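About Viditura

Viditura makes and rents hand-held grippers for teams that teach robot arms to handle everyday objects. We started in July with one kit and one customer. More than 100 kits are now out on rental.

Our main product is the Pranex kit. It comes with the gripper, a spare set of fingertip pads, a charger and a printed setup guide. The Ramier kit has the same parts plus a hard case. Both weigh the same in the hand.

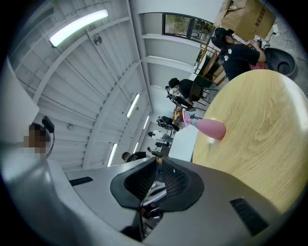
Can we rent a kit before we buy one?

Most customers do. The shortest rental is one month, and the fee comes off the price if you keep the kit.

Repairs are done at our shop on Pandey Street, Unit 109. Send the whole gripper, pads included, with your order number on the box. Pads are sold in pairs and fit both kits. Orders placed before noon ship the same day.

Page updated 2021-11-16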